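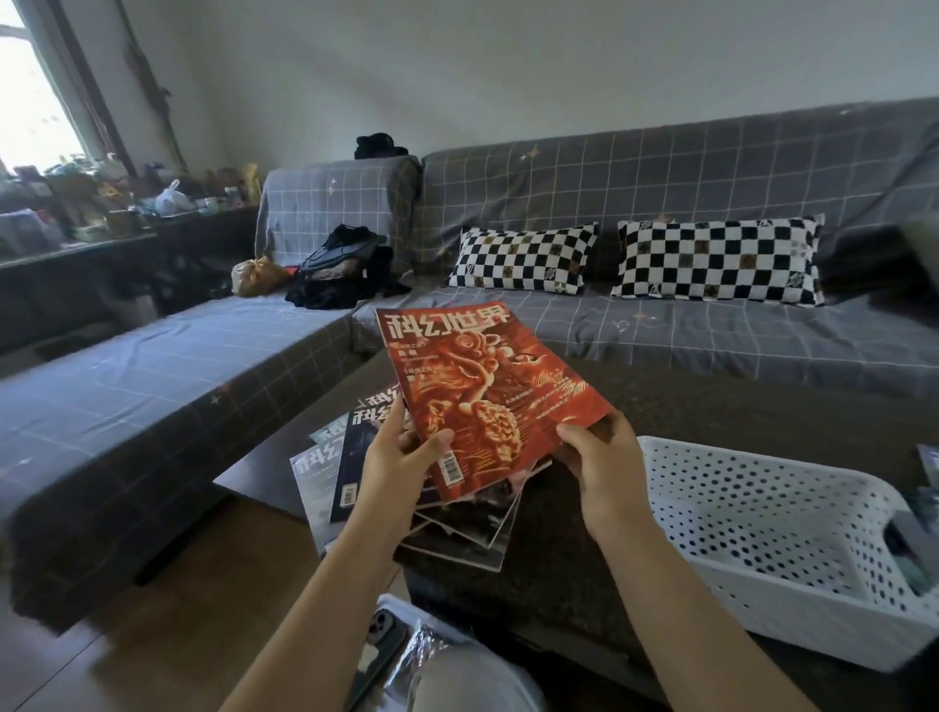 I have moved my science fiction magazines through four apartments now, and every time I swear I'll get them sorted before the boxes get taped. I never do. So this January I sat down at the coffee table after breakfast with a plastic basket and one rule: whatever fit in the basket stayed in the living room, and everything else went to the hall closet.

It took me until one in the afternoon, mostly because I kept reading!

If you collect Science Fiction World (科幻世界, for those of you hunting online), you know the trouble. The covers are half the fun. There's one in fiery red with a great curly-maned lion creature that I'd happily frame, and I must have put it on the "keep out" pile three times before I remembered the rule. The darker space-colored ones are easier to file away, poor things.

My friend Natsumi Imai has 294 magazines in her place in Stivstead and keeps every one upright, sorted by year. I tried that once. They slump, the corners curl, and you can't see a single cover. Flat in short stacks works better for me, with the spines all facing the same way and nothing heavy on top (a lesson I learned from a potted fern).

Go for a basket with holes in the sides if you can, so the paper gets a little air. And wipe it out first, please. Mine had held onions.

The closet pile is still on the hall floor. I'm on page 40 of something about a lighthouse on Mars, and I'll get to it after that.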